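About Hustari

Hustari teaches robots to do chores by doing the chores ourselves, at length, while holding a gripper. We started in September with two people, one rented floor and a belief that folding a towel could not be that hard. We have since recorded 4000 towels and would like to withdraw the remark.

The company was founded by Uyên Châu, who used to write software for warehouse conveyors, and Rimantas Ramanauskas, who used to repair them and says he could always tell which software was hers. Between them they decided that a robot should learn a job from somebody who can do it. 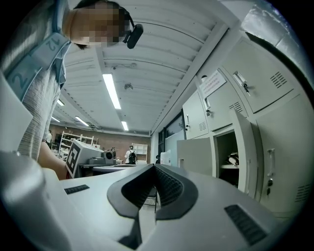
Our demonstrators work with hand-held grippers, and most were hired for being good at something else. We have a former pastry cook, a bike mechanic and a man who packed glassware for eleven years and has opinions about your kitchen cabinets. They take turns at the tables, usually with a head-mounted device on and a lanyard getting in the way. The beige lockers along the side are where people keep their shoes, and also where our first lesson on doors and handles comes from. A vented metal door with a key in it is a surprisingly thorough teacher.

For jobs where a person can't stand next to the work, we use Drudari, our remote control setup. It has a slight delay and a long memory for mistakes. One operator needed 422 tries to hang up a mug. The robot now does it in the same style, including the sigh-length pause before letting go.

Our customers so far are Lellareo, a linen service, and Kovačević, a family bakery that wanted trays loaded and got them loaded, eventually.

We are hiring. Steady hands help. Patience is tested on the first day, with towels.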